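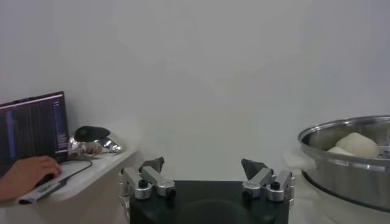

Bevside renters' group questions "breathable" paint claims

BEVSIDE, November 2022 - The Bevside Tenants' Network is asking landlords and paint sellers to show their evidence before charging renters extra for so-called anti-mould wall coatings.

The call follows a survey of 369 rental households. Of those whose walls had been redone with a premium coating, most told the network that mould had come back within one winter. Several had paid an added $20 a week in rent for the "healthy home upgrade".

"We keep hearing that a tin of paint will fix a damp bedroom," said network spokesperson Sowmya Rai. "If the gutter leaks and the window won't open, I'd like someone to explain how the colour on the wall changes that."

The network wrote to 16 suppliers in March and asked for independent test results. Six replied. Two of those sent brochures.

Building inspector Hauke Janssen, who reviewed the replies, said some coatings may slow growth on a clean, dry surface. "That's a modest claim and I have no quarrel with it. The ads go a good deal further."

The network doubts that a voluntary labelling scheme, proposed by property manager Courtois, will make much difference. It wants repairs to leaks and ventilation finished before any repainting is billed or used to justify a rent rise.

A summary of the survey is available from the Bevside office on request.

Media contact: Zohreh Ghorbani, Bevside Tenants' Network

Comments (3)

Miklós E.
Ours was painted twice. Still smells like a cellar.

padma_d
Self-selected survey though? People with mould are the ones who answer. Would like to see the actual questions.

Hinetti St renter
Fair point, but my landlord never showed me any numbers at all.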